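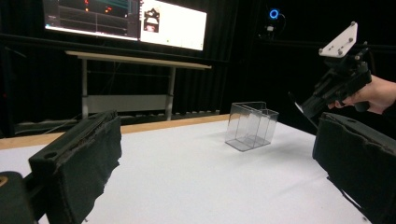 Pad week again! I know I've written about finger pads before (twice, if you count the rant in February) but I keep getting emails from people who have hand-held grippers of their own and want to know how we look after ours, so I'm going to do the whole routine in one go this time, with all the fiddly bits left in.

For anyone new, I keep the hand-held rig running at Ploren. There are two grippers, one for each hand, and whoever is on shift wears them at the table and does small everyday jobs with them while everything gets recorded. Pens into organizers is the current one. The robot arms get their learning out of it later on, in another room, with other people fussing over them. My part is the grippers and the table and the curtains, and I love it way more than I expected to when Berenice first handed me the toolbox.

So, pads. The fingers are wrapped in black fabric and the fabric wears. It always starts at the edges. First you get a bit of fuzz, then a loose thread, then a proper fray, and a small hole sometimes opens up where the wrap goes around the stiff part. A little fuzz is fine. I used to replace everything at the first loose thread and I've stopped doing that, because a broken-in pad really does hold a thin round thing better than a brand new one. What I look for now is whether the face has gone shiny, and whether the two fingers still feel the same as each other. If one is grippy and one is slick, the pen rolls as you close, and the person wearing it starts twisting their wrist to make up for it without noticing. Leen spotted that before I did. She was watching playback and said "why is he holding it like a teacup?" and yep, slick pad.

I do both fingers of a gripper together, always. Peel the old wrap off, get every scrap of glue off the frame (plastic scraper, patience, a podcast), wipe it down, leave it alone while I have coffee. Then the new strip goes on from the tip toward the hand. I did it the other way for months and the seam kept catching on things. I trim the lower edge last, with the finger closed against a ruler, and I'm still not great at it. Līga's edges look like they came out of a factory and mine look like I chewed them.

After that comes my favorite test, which is the clear organizer. It's a horrible object and I mean that with affection. See-through walls, shiny edges, cells at different heights, and very light, so any nudge sends it skating over the table. If you can get a pen into it without shoving it, your fingers are lined up. If it scoots every time, one finger is reaching the wall before the other one and you go back and look at how the frame is seated. I do 17 pens per gripper, a number with no science behind it at all, it's how many pens were in the mug when I started.

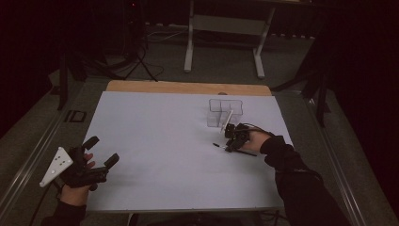
Cables next. I give them a lot more respect than I used to. The one on the right runs back over the top of the hand to the sleeve, and it wants a little slack at the wrist – enough that you can bend your hand all the way down and not feel it tug. Too much slack and it flops in front of the fingers at exactly the wrong moment. I have people make a fist, bend down, bend up, then reach for the far edge of the table, and only then do I tape it. Long sleeves help a ton here. Qusai always pushes his up to the elbow and then wonders why the tape won't stay.

The white plates are the other thing to check while you've got the screwdriver out. They're how the system knows where your hands are, so a plate that has shifted by a hair gives you beautiful smooth motion in slightly the wrong place, and you can lose an afternoon to that. I lost a whole session once, 492 clips, every one of them with the left hand hovering a little inside the table. (Hadi was very nice about it. Too nice!) Now I snug the screws in a cross pattern, same as a bike stem, wipe the plate with a dry cloth and keep my thumbs off the face of it. Then I touch a fixed corner of the table with a closed gripper and see if the numbers agree with the table.

A few other bits that didn't fit anywhere:

The curtains stay closed, all of them. I had a gap on one side for a while and chased phantom reflections in the acrylic for ages.

Swap the white sheet before it looks dirty. Pen marks are tiny to you and very interesting to a camera.

Look at the live screens before the first pen, and again after you've been for lunch. I've come back to a frozen picture and happily worked in front of it.

Write the pad date on masking tape inside the case lid, where you'll see it. I tried a spreadsheet and never opened it.

I'm trying a different fabric next time, a rubbery weave that Berenice found, and I want to run it on the left gripper only for the first 100 pens to compare it with what we use now. Yes, that breaks my rule about matching, but it's matching within one gripper so I'm allowing it. If any of you have wrapped fingers in something that survives acrylic edges, please leave me a comment with the name of it and how you glued it. Photos of your terrible trimming are welcome too.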